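SPEAKER NOTES - "The Bed Is the Table: folding and sorting a household's clothes"
Hedadach community evening series, October
Slot 7:10, talk is 35 min plus questions. Print large. BRING WATER.

Opening (don't rush this)

Hi, thanks, sit closer if you want, the back row can't hear me over the heater.

Ask for hands. Who has clean laundry at home right now that isn't put away? Wait for the laugh. Put own hand up.

Say where this comes from. I ran folding sessions for Jiltix, the home help outfit, then on my own. 91 homes so far. Small ones mostly. Apartments, one shared house, a trailer. I kept a notebook, and the notebook is basically this talk.

What I wrote down in each place: where the clean stuff lands, where it gets folded, where it ends up. Three different spots in nearly every home. Chair, bed, drawer. Sometimes chair, bed, chair.

Don't do the joke about the treadmill. Did it in Lullutton, fell flat.

Part one: the surface

Main point, say it twice. You fold on the bed. Almost everyone does. Magazines want a folding table, I've seen two folding tables and both had mail on them.

Bed is big. Right height if you sit, a bit low if you stand (backs!! say something about backs). Soft, so a pile leans if you go too tall.

Make the bed first. Spread on, pulled flat. Takes a minute. Socks vanish in an unmade bed, I once found one in a pillowcase a month later, mine.

A patterned spread is pretty but small things get lost on it. Plain dark sock on a busy pattern is easy enough, a white sock on white swirls, good luck. Work small things near the edge closest to you.

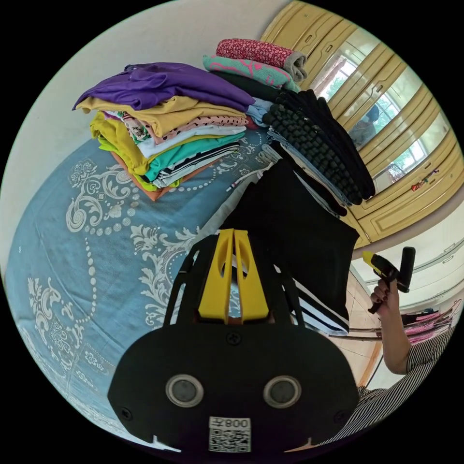 So two piles. This is the bit people write to me about afterward. Not his and hers, not by color. I go by how the thing behaves when it's folded.

Pile A is flat stuff. Tees, tops, cotton shirts. They make a rectangle and stay a rectangle. You can go high with these.

Pile B is the awkward stuff. Anything textured, thick, knobbly, knit. Plus whatever you roll. It won't stack with the flat things, it pushes them off. Give it its own short pile and quit fighting.

Colors can be all over the place. Purple on mustard on white, who cares. If you're sorting by color for the drawer, do it at the drawer. Doing it on the bed means you handle every shirt twice.

PAUSE. Someone will ask about fronts facing out. Yes if you like. Edges don't need to be perfect. A pile with slightly uneven edges goes in the drawer exactly as well as a pile with perfect ones. I timed myself once squaring up a whole stack, wasted the length of a song.

Rolling vs folding

Get this over quick, people have feelings.

Fold: shirts, anything going in a stack.
Roll: towels, small cloths, things going in a basket or standing on end.
Either: kids' stuff, pajamas.

A roll on top of a pile is fine for carrying if you walk slow. At home I put the rolls on last so they come off first. The woman at the Benítez building (top floor, great light) rolled everything inc. dress shirts and was very happy, so I leave it alone now.

Demo here w/ the towel from the bag. Fold in half long ways, then again, roll from the closed end. Tuck. Hold it up. If it falls apart, do it again, they like it when it falls apart.

Part two: the strays

Everybody's good at shirts. Shirts aren't the problem. It's the small stuff at the end. Straps, belts, scarves, single socks, the thin strip of something that you can't tell if it's a headband or came off a dress.

I call it the tail. The tail is maybe a tenth of the load and takes half the patience. Say that number as a guess, not a fact, the guy in Lullutton pulled me up on it.

Rules for the tail (go fast):

Pick it up by one end so it hangs. Hanging, you see what it is. Crumpled, everything is a dark lump.

Decide once. Drawer, hanger, mending, or out.

Prints help. A zebra stripe you'll find again in a drawer in two seconds. Black on black on black you won't.

Don't start a "later" pile on the bed. You sleep there. Later pile goes on the floor at eleven at night and thats how it all starts again.

Loop or coil the thin ones, don't fold them. Fold a narrow strip and it springs open. Coil it loosely, lay it in a shallow box or the front of a drawer.

Check tags while you have it in hand. If there's a tag poking out you'd meant to cut off, cut it now. I keep small scissors on the windowsill, not on the bed.

Work left to right, or right to left if you're lefty. Big piles farthest from you and the strays in front, where your hands are.

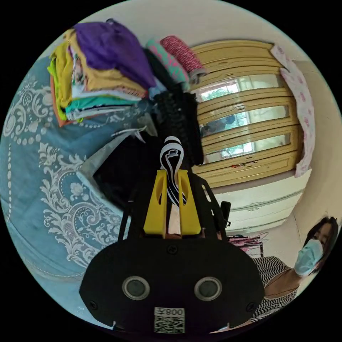 Part three: where it goes

Bedroom storage. Three kinds, keep it simple.

1. Closed and tall. Wardrobe, closet. Long things, heavy things, things you wear outside the house.
2. Drawers. Piles go straight in, pile A first.
3. Open hanging. Rack, hooks, door. For the in-between clothes. Worn once, not dirty.

People are ashamed of number 3. Don't be! The worn once clothes exist in every home and if they have no place, they take the chair. A little clothes rack by the drawers, a hook, a cloth or a wrap slung over the side of the wardrobe, all of that is a place.

Mirrors on wardrobe doors. Like them in a small room, you get the window twice. Downside is you also get the pile twice.

Drawers: measure before you fold. Seriously the best tip in here and I always forget to say it. UNDERLINE. Put your hand flat in the drawer, see how deep front to back. Fold the first shirt to that. Then copy the first shirt. Otherwise you fold everything beautiful and it's an inch too wide and it all gets refolded, crossly.

Leave a gap in each drawer, a hand's width. A stuffed drawer gets stirred like soup every morning.

Order of carrying:
Tall flat pile goes first, two hands, chin on top if needed.
Then the textured pile.
Rolls.
Tail last, it's light, takes one trip.

Cost slide. Skip if we're past 7:35. The Lullutton group asked me what it takes to set a bedroom up from nothing. I said you can do it for 100 if you already own drawers. Boxes, hooks, a small rack secondhand. You can also spend 500 and I have been in that home too and the chair was still full. Move on, don't editorialize.

Socks

OK socks. They've been waiting for it.

Sixteen is my number. 16 pairs per adult, that's two weeks plus two spare. More than that and you stop noticing when one goes missing. Less and you're washing on a work night.

Buy the same sock. Yes boring. All black, same make, then any two are a pair and you never match anything again. I went over to this and I'm not going back.

If you won't do that (fair), match at the bed, never at the drawer. Lay each one out flat in a row, toes the same way. Pair what pairs. The leftovers go in a bag on a hook, and the bag gets looked at once a month.

Smooth it before you pair it. Hold the top, let it drop, run your other hand down. Any twist in the heel comes out.

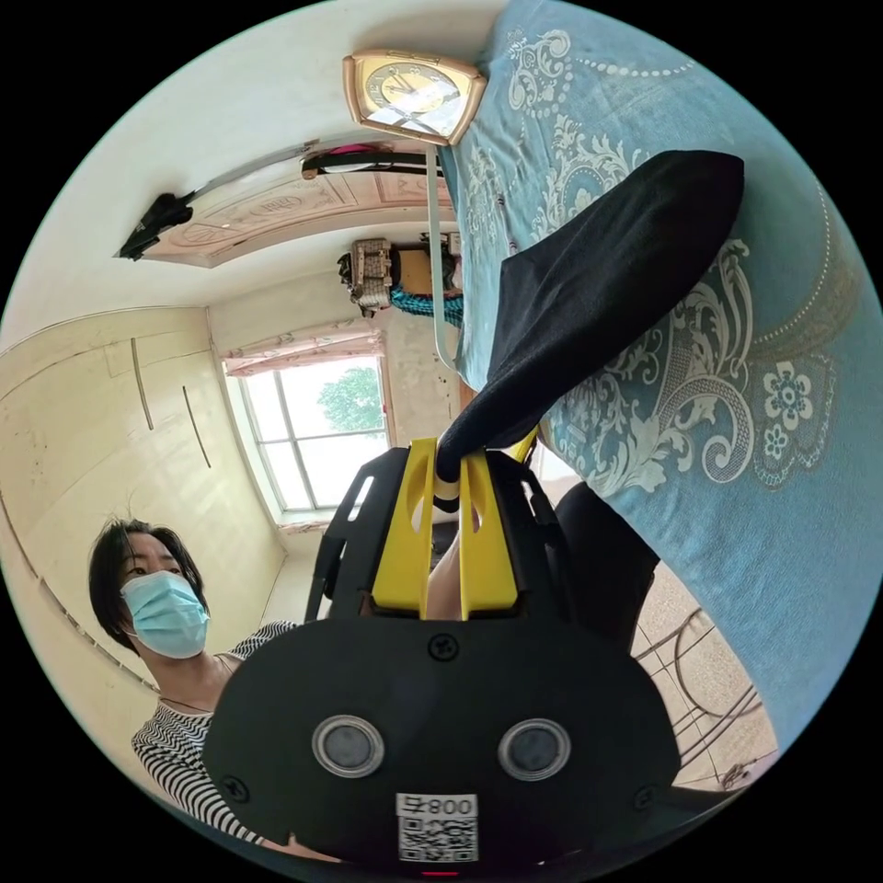
Stretchy black things in general, tights, leggings, thin knits, same treatment. Lay them out full length on the spread, smooth toward the end, fold in thirds. They look like nothing when they're bunched up, and full length you see straight away whether it's a sock or a sleeve or the leg of something. I've put a legging in the sock drawer. More than once.

Don't ball socks. The ball stretches the cuff on the outside one. Fold the pair in half and lay them in. If you grew up with balls and love balls, ball them, life is short.

Time

How long does it take. Everybody wants a number. For me a full load, bed made to drawers shut, is one side of a record and a bit. Have a clock somewhere you can see it from the bed. A real one, on a table or shelf. Phone is no good, you pick it up to check the time and now you're reading.

Set a stop point. When the hand gets there, whatever's left goes back in the basket, folded stuff goes away. Half done and put away beats all done and still on the bed at midnight.

With kids: give them the rolls. Small hands are good at rolls. Or the sock row.

With two adults: one folds, one carries. Two folding at the same bed means two systems and a discussion.

Bad knees or bad back: sit on a chair beside the bed, basket on a stool so you're not reaching down. Somebody at the Hedadach spring session said she puts the basket ON the bed, behind the piles, and pulls toward her. Tried it, good, stealing it, credit the room.

Hands-on bit (if there's time, needs 10 min)

Pass out the bags. One bag per table. Each has flat things, one lumpy knit, one towel, a few odd socks and a strap or belt.
Ask them to make pile A, pile B, and a tail. No talking for the first two minutes, then talk.
Walk around. Look for who measures first. Make a fuss of them.
COLLECT THE BAGS. Lost a good cardigan last time.

Questions that always come up

Fitted sheets? Fold in half, corners in corners, then give up and roll. Moving on.

Ironing? Different talk.

Does the pile on the bed leave dents in the spread? Little bit, smooths out.

Seasonal stuff? Top shelf or under bed, in something with a lid, label on the short side so you can read it when it's pushed in.

What if the wardrobe's already full? Then don't fold for it yet. Take out one handful of hangers, go thru those, put back what you wear. A handful per wash day. Don't empty the entire thing onto the bed, you need the bed.

Last thing: handout is by the door, the one with the drawer measuring drawing on it. Leave your email on the sheet if you want the longer list. Chairs back against the wall please, room has to be clear by 8:30.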